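De: Griet Peeters
Para: lista de conservación y catalogación de loza
Fecha: 2025-05-26
Asunto: Re: [loza] Calcomanía bajo o sobre cubierta: criterio para las fichas

Hola a todos:

Respondo al mensaje de Stijn, que cito recortado:

> El 19 de la lista anterior quedó sin respuesta y lo retomo. En la
> revisión de marzo encontramos que la misma técnica aparece en las
> fichas con cuatro nombres: «calcomanía», «calco», «transfer» e
> «impresión». En la mitad de los casos no se indica si la decoración
> está bajo cubierta o sobre cubierta. Propongo dos cosas:
>
> a) un único término preferente para el campo Técnica;
> b) que el campo Posición de la decoración sea obligatorio.
>
> Mitra objeta que (b) no se puede exigir a quien cataloga a partir de
> fotografías, y en parte le doy la razón. ¿Qué hacemos con las piezas
> que no tenemos en la mano? ¿Y con los fondos Denerine, que se
> describieron enteros sin este campo?
>
> Stijn Coppens

Empiezo por (a), que me parece lo más sencillo. Apoyo «calcomanía cerámica» como término preferente, con «calco» y «transfer» como términos no preferentes que remitan a él. En cambio, no incluiría «impresión» entre los equivalentes. La estampación con plancha de cobre y papel de seda es otra técnica, con otra cronología y otro aspecto a la lupa, y en los fondos antiguos interesa mantenerla separada. Si fundimos las dos, después no habrá manera de separarlas sin volver a las piezas.

Para distinguirlas, el criterio que usamos en Hoekstra es el siguiente. En la estampación calcográfica el tono se construye con líneas y puntos grabados, suele haber un solo color y las uniones del papel se delatan en el ala, donde el motivo se corta o se solapa. En la calcomanía litográfica el tono se construye con punteado irregular y puede haber muchos colores. En la serigráfica el color es plano, con más cuerpo y un borde neto. En la digital se ve una trama fina y regular, y los colores oscuros salen como mezcla. Basta una lupa de aumento moderado y luz lateral. Hay casos dudosos, sobre todo cuando una serigrafía lleva trama para los degradados, y para esos casos propongo el valor genérico «calcomanía cerámica, procedimiento sin determinar». Es preferible un valor genérico correcto a uno específico equivocado.

Paso a (b). La pregunta de fondo es qué se puede afirmar con la pieza delante y qué se puede afirmar sin ella.

Con la pieza delante hay tres pruebas, por este orden:

1. Reflejo. Se inclina la pieza bajo una luz puntual hasta que el reflejo cruce el borde del motivo. Si el reflejo pasa sin alterarse, la decoración está bajo cubierta o ha penetrado en ella. Si cambia de brillo o se quiebra, está encima.

2. Tacto. Con la yema limpia y seca, se pasa del fondo al motivo. El esmalte sobre cubierta suele notarse como un escalón leve. La ausencia de escalón no prueba nada por sí sola: las calcomanías de alta temperatura se hunden en la cubierta durante la cocción y quedan lisas.

3. Desgaste. Se buscan marcas de cubierto con luz rasante. Si la raya atraviesa la cubierta y el color sigue intacto debajo, está bajo cubierta. Si el color falta en la raya, está encima.

La segunda prueba es la que más errores ha producido en nuestras fichas. Mucha gente nota la superficie lisa y escribe «bajo cubierta». Para las calcomanías de alta temperatura habría que admitir un tercer valor, «en cubierta» (el in-glaze de los catálogos en inglés). Yupin Rattanakul ya lo pidió en su día y no lo recogimos. La paleta ayuda: durante mucho tiempo los rosas y los rojos vivos fueron difíciles de obtener bajo cubierta, y en una pieza antigua un rosa limpio inclina hacia sobre cubierta. En una pieza reciente ese argumento pesa mucho menos.

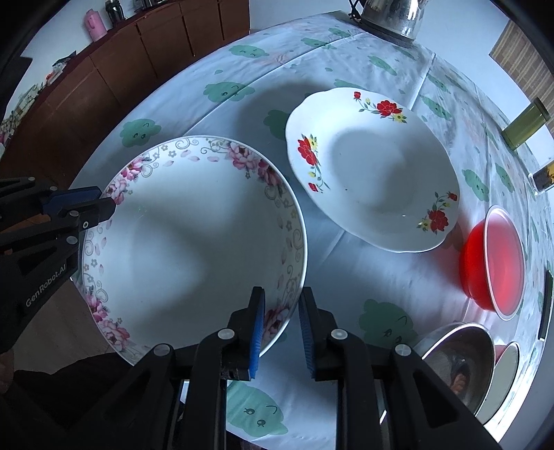
La catalogación a partir de fotografías necesita una regla propia, y aquí coincido con Mitra solo a medias. Una fotografía general permite rellenar con seguridad el campo Motivo, el campo Localización y, casi siempre, el color. No permite rellenar Posición de la decoración. Tómese el cuenco redondo de borde floral: se puede escribir «peonías rosas, florecillas grises de cinco pétalos, pétalos rosas sueltos y roleos vegetales grises», se puede escribir «en todo el contorno del borde; interior liso, blanco y brillante», y ahí se acaba lo que la fotografía autoriza. El brillo del interior informa sobre la cubierta en esa zona. No informa sobre si el rosa de las peonías está encima, debajo o dentro. Tampoco se puede pasar de «cerámica blanca» a «porcelana» sin ver la traslucidez o una rotura, y este salto lo encuentro constantemente en las fichas hechas en pantalla.

Por tanto, propongo que el campo sea obligatorio, pero con cinco valores:

bajo cubierta
en cubierta
sobre cubierta
sin determinar (pieza examinada)
sin determinar (pieza no examinada)

La diferencia entre los dos últimos tiene utilidad práctica. El primero dice que alguien miró y no pudo decidir. El segundo dice que conviene mirar cuando la pieza esté accesible. Si los juntamos, acabaremos sacando de la caja piezas que ya se habían examinado. Un campo vacío es todavía peor, porque no distingue el olvido de la duda.

Sobre el vocabulario del campo Motivo, que Stijn no menciona pero que va unido a esto, tengo dos observaciones.

La primera se refiere al nivel de detalle botánico. En las fichas aparecen «rosas», «rosas o peonías», «flores tipo peonía» y «centifolias» para lo que a menudo es el mismo diseño. Sugiero registrar la especie cuando el dibujo la hace reconocible y «flor sin identificar» en los demás casos, siempre con el color. Las flores pequeñas de relleno rara vez se corresponden con una especie. Para esas bastan el número de pétalos y el color.

La segunda se refiere a «guirnalda», «cenefa» y «orla», que se usan como sinónimos. Reservaría «cenefa» para la banda continua con módulo repetido, «guirnalda» para el motivo colgante y dejaría «orla» como término no preferente. Cuando la cenefa procede de calcomanía, merece la pena anotar el módulo, porque es el dato que mejor permite reunir piezas de un mismo servicio sin marca. Se mide sobre el ala, de inicio a inicio, con cinta flexible. También conviene anotar dónde cae la unión, si se aprecia.

Queda el asunto de los fondos Denerine. Son 3368 fichas. Evelien Goossens hizo una exportación y me dice que hasta 2000 tienen alguna mención aprovechable en el campo de notas libres («relieve al tacto», «color perdido por uso» y similares). Esas se pueden convertir de forma semiautomática: se extrae la mención, se propone un valor y una persona lo valida. Las restantes pasarían a «sin determinar (pieza no examinada)», aunque sepamos que alguien tuvo la pieza en la mano. Lo que cuenta es que no dejó constancia del examen.

No soy partidaria de inferir el valor a partir de la marca de fábrica. Se ha propuesto para las piezas Prillbridge, con el argumento de que toda esa producción era sobre cubierta. He revisado las que tenemos y hay al menos dos que no encajan: la cubierta está rayada sobre el motivo y el color no ha sufrido. Puede que sean de una serie tardía o que la marca se aplicara a piezas compradas a otro fabricante. En cualquiera de los dos supuestos, la regla falla.

En cuanto al programa, Cleklow admite listas cerradas con valor por defecto, pero el valor por defecto hay que desactivarlo. Si la ficha se abre con un valor ya puesto, ese valor se queda. Ya nos ocurrió con el campo Estado, donde tuvimos que corregir «bueno» en lotes enteros. La lista cerrada se carga desde Administración – Vocabularios – Campos locales, y el cambio no afecta a los registros existentes hasta que se reindexa.

Dos cuestiones menores. La nota de conservación debería depender de este campo: las piezas sobre cubierta, y en particular las que llevan dorado, no van al lavado con las demás y se apilan con separador. Ahora mismo esa instrucción vive en un documento aparte que no todo el mundo consulta. Por otro lado, la ficha debería recoger quién hizo el examen y con qué medios (lupa, luz rasante, tacto), aunque sea en abreviatura.

Adjuntaré la tabla de equivalencias cuando Mitra haya revisado la columna de términos en inglés. Stijn, necesito que me confirmes si «en cubierta» choca con algún valor que ya uséis en vuestra base, porque recuerdo haber visto «incubierta» en una sola palabra y habría que unificar antes de cargar nada.

Un saludo,

Griet Peeters
Catalogación, Hoekstra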